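Hutchins Toy and Household Library, Gritunside
Wednesday, July 31, 2024

1/5
The library has completed its summer check of the play kitchen collection. Members currently have 263 kitchen items available to borrow from the Gritunside branch.

2/5
Toy bread is now lent in pairs with each toaster. Members are asked to return both slices. Replacement slices may be requested at the Birska desk.

3/5
Toasters used in our kitchen corner are kept unplugged during play sessions. The mint-green two-slot model by Bear is set out with its toy bread in place and its plug lying on the counter. 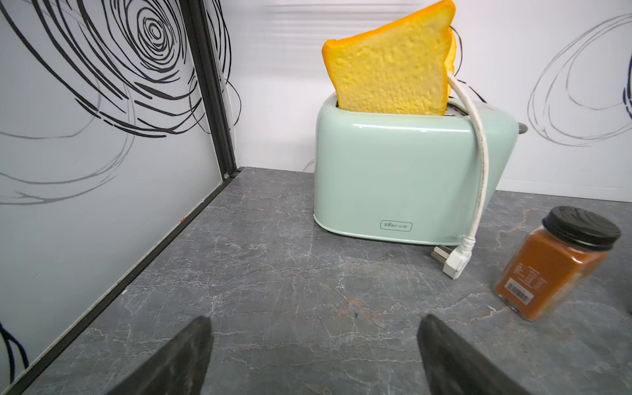 4/5
Spice jars remain on the worktop for sorting and pretend cooking. Glass jars are for use with an adult present and are not lent out. Families wishing to borrow jars may ask for the Otau set.

5/5
Kitchen sets may be kept for 2 weeks and renewed once. Loans for December open to members in the autumn. Please check that all parts are clean and dry before returning them.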